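How does a cut get closed?

When you scratch your knee, your skin repairs itself. A long or deep cut needs some help, and the help is called stitches.

A surgeon uses a thin needle and a special thread. The two sides of the cut are brought together, like two pieces of cloth. Then the thread holds them while the body makes new skin, day after day.

The needle is small, so fingers are too big for the work. Narrow metal jaws hold it instead.

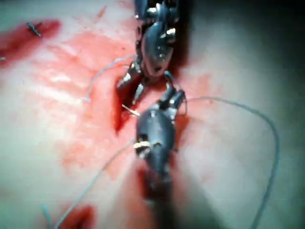 Some threads disappear slowly inside the body. Others are taken out later by a nurse, and this takes only a few minutes.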